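Print this page | E-mail to a friend

Mismatched crockery: do you need the tricks?
Posted in May, by the Rellthorpe kitchen tips desk

Every spring someone tries to sell us a system for the table. This year it's the Sernholm plate rack, at £59, which promises to "bring order" to odd bowls and plates. I have my doubts. Most odd crockery needs a decent wash and a shelf you can reach.

Start with the cloth. A flowered one hides tea marks far better than plain white, whatever the shops say about crisp linen. Wash it at 40 if the label allows, and skip the scented stuff – it does nothing for stains.

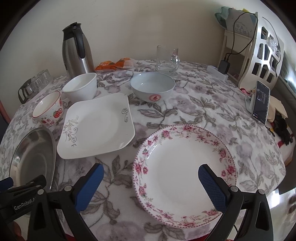

Patterned rims are where I'd take some care. Scourers can dull a printed border, and I don't trust "dishwasher safe" on anything older than I am. Use a soft cloth and warm water. Put kitchen paper between plates if you stack them, and keep square ones out of the round pile, as they wobble.

Steel is simpler. Dry it straight away and you won't need the polish. For a jug that smells of old coffee, try bicarbonate and hot water with the lid off for an hour. Lemon is often recommended too, but I've never noticed it make any difference.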